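1/ Finished the short story. 1237 words. The limit for the Boketti prize is 1000, so I've finished it in the sense that you finish a marathon by getting on a bus.

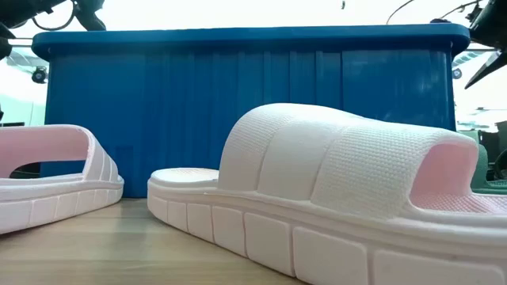
2/ Cut the grandmother. Cut the train. The lovers now meet on page one and are furious by the second paragraph – saves 91 words.

3/ Soslow, the village, used to have a history. It now has a bridge.

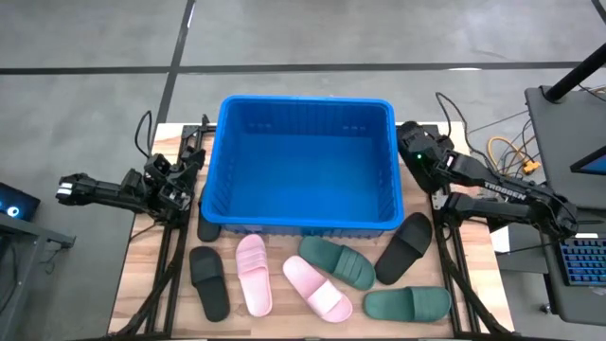

Still 20 over. He could just not kiss her, I suppose.

4/ He doesn't kiss her. Sent.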